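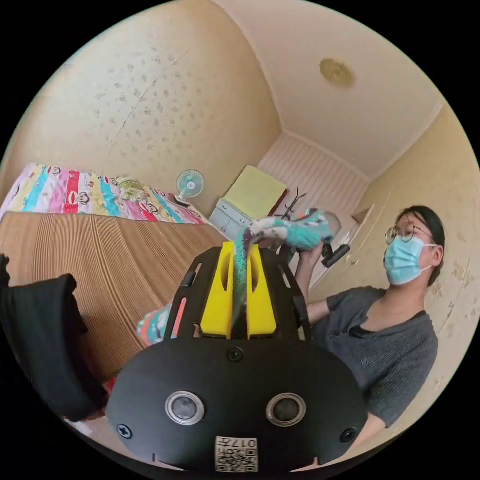 Folding Knitwear on a Bed: Project Report
Divina Panganiban, Textiles and Home Studies
Project partner: Moataz Ouali
Supervising teacher: Luzius Auer
Submitted August 24, 2026

Why we chose this

My mum has always said that you can tell how someone was brought up by the way they put away a jumper, and I've never been able to decide whether she's right, but it did get me wondering why some of mine come out of the drawer looking lovely and others look as though they've been slept in. Moataz hangs everything, even his heaviest winter woollies, so we had plenty to argue over before we'd even started (and we're still arguing now, cheerfully enough).

Our question was a simple one: on an ordinary bed in an ordinary bedroom, which way of folding a chunky patterned jumper keeps it neat and fits it into a drawer?

Where we worked

We did the folding in a bedroom with a mat over the bed, a little desk fan and a chest of drawers in the corner. I'd worried that a mat would be a nuisance compared with a soft doona, but I grew very fond of it. The slats give you straight lines to work against, and a sleeve stays where you lay it instead of sinking into a hollow.
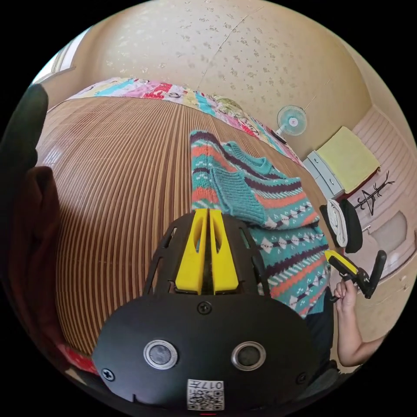

Mr Auer had asked us to settle on one garment and stay with it, and we went for the knit in teal, coral and plum with the white diamonds. Stripes are a wonderful help when you're learning! If the bands don't meet at the fold, you can see straight away that one side has wandered, whereas on a plain navy jumper you'd only find out when the whole thing sat crooked on the shelf.

The methods

1. The shop fold. Face down, sleeves across the back, sides in, then up from the hem. It's the one Moataz learnt over January at Mudero, where he had a casual job, and he's very quick at it.

2. The lift and lower. Pick the jumper up, let the weight of the knit pull it straight, and ease it back down before folding. I liked this best for getting rid of small creases, though you need to support it well, as a heavy knit can stretch if it dangles. 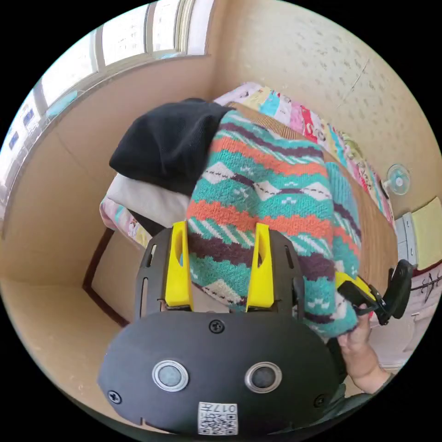 3. The roll. Sleeves in, then rolled up firmly from the hem. Good for a suitcase, we thought, but bulky with a knit this thick, and it kept wanting to undo itself.

What we found

The preparation mattered far more to us than the fold did. When we took the time to spread the jumper out properly, smooth the body and bring each cuff in over the middle, all three methods gave a tidier result, and when we rushed, even the shop fold came out lumpy.

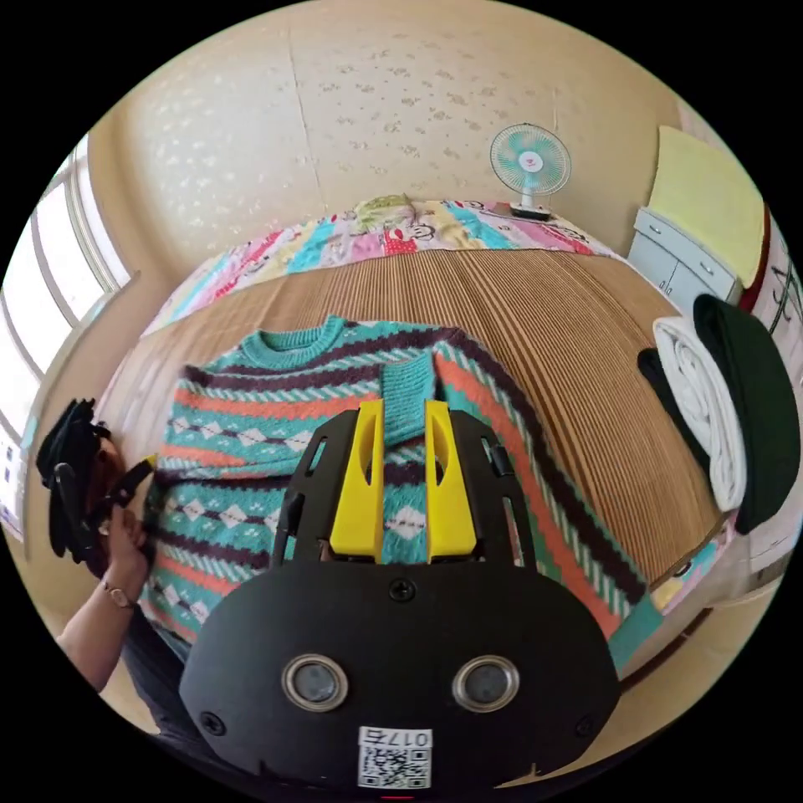 Working from the edges was the other big lesson. I'd been in the habit of patting the middle of a jumper flat and hoping for the best, but a gentle pull at the side does much more, and the stripes settle nicely into line.

For the drawer, we both ended up preferring the shop fold, stood on its edge so the pattern shows. Moataz would like it noted that he still hangs his at home.

What we'd do differently

We'd try a second garment, probably something slippery, and we'd write our notes as we went. I left mine until the evening and had to ring Moataz twice to check the order of the steps. Thanks to Mr Auer for his patience with our first draft, which ran to 3,115 words when he'd asked for 800.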